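Vornness Updates the Tendora Crossover for the New Model Year

5th December — Vornness today announced a revised version of the Tendora, its midsize three-row crossover. The updated model brings a new hybrid powertrain, a reworked second row and a longer list of standard safety equipment. Orders open at Vornness dealers this month, and the first vehicles will reach showrooms early next year.

The Tendora keeps its current body and wheelbase. Changes to the outside are limited to a new grille, slimmer headlights and two added paint colors, a dark green and a flat gray. The roof rails are now standard on every trim.

Most of the engineering work went into the drivetrain. The hybrid system pairs a four-cylinder gasoline engine with an electric motor for a combined 300 horsepower. Front-wheel drive is standard, and all-wheel drive is available on all trims. The V6 stays in the lineup for buyers who tow regularly. Hybrid models are rated to tow 3,000 pounds when fitted with the factory hitch package. 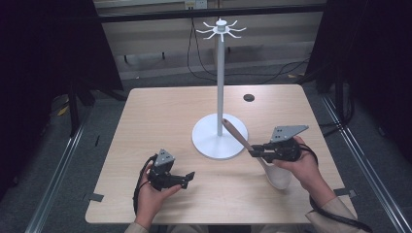
The automatic transmission has also been retuned. Owners of the outgoing model had told the company that it was slow to downshift on long grades, and the new software holds lower gears longer when the vehicle is climbing or carrying a full load. The same software will be offered to owners of existing V6 models at their next scheduled service.

Inside, the second-row seats now slide farther forward, which makes it easier to reach the third row with a child seat in place. Captain's chairs remain an option. The climate controls have gone back to physical knobs after two years on the touchscreen, and the wireless charging pad has moved from under the armrest to the front of the console.

The seats and interior trim are supplied by Scanlon, which has worked with Vornness since the first Tendora. Scanlon began building the new second-row frames in November. The navigation and audio system comes from Pendent and now accepts updates over a home wireless connection.

Automatic emergency braking, blind spot warning and rear cross-traffic alert are standard across the range. Adaptive cruise control, previously limited to the top trim, is now included from the middle trim up. A surround-view camera is optional.

Every new Tendora comes with a 36-month basic warranty. The hybrid battery is covered separately under a longer term, with details listed in the warranty booklet. Pricing for the V6 models is unchanged. Hybrid pricing will be published before deliveries begin — dealers can take deposits until then, and these are fully refundable.

Vornness designs and sells passenger cars, crossovers and light vans. Brochures and a full list of specifications for the Tendora are available from any Vornness dealer.

Media requests should be sent to the Vornness press office.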